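Where Does the Lunch Hour Go? A Study of Waiting in the Hudivard Dining Hall

Term project report, Introduction to Statistics

Background

Students at Hudivard complain about the lunch line the way farmers complain about rain. We wanted to know if the complaints were fair. The dining hall has two serving counters, Clovia and James, named after donors and known to everyone as "the slow one" and "the other slow one."

Method

We stood by the doors through most of April with stopwatches and timed people from the moment they joined a line to the moment they had a tray of food. We ended up with 361 usable times. More than 300 came from the noon rush. The rest came from after one o'clock, when the soup has a skin on it and the crowd thins out. We threw out anyone who left the line to talk to a friend, which hurt our sample more than we had planned for.

Results

The median wait at James was shorter, but people kept joining the line at Clovia. We asked 67 of them why. The most common answer was that the Clovia line "looked like it was moving." It was moving – toward the wall, where it bends around the salad bar and hides its second half.

Waits also jumped right after the hour, when the big lectures in Trulludell Hall let out. Anyone who arrived ten minutes before that walked almost straight up to the counter. Most of the people we asked knew this already and came on the hour anyway.
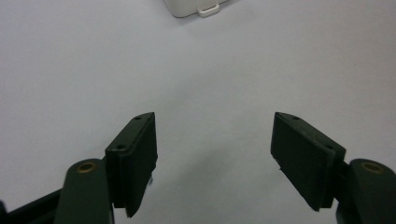

Limits of the study

Our times are only as good as our thumbs. In the first week one of us was stopping the watch when the tray was picked up and the other when the food landed on it, so we dropped those numbers and started over. We also suspect that being stared at by people with clipboards made the servers faster, at least until they got used to us.

Next steps

We would like to put a sign at the bend in the Clovia line showing where the end really is. Dining services has our request and says it is in the queue.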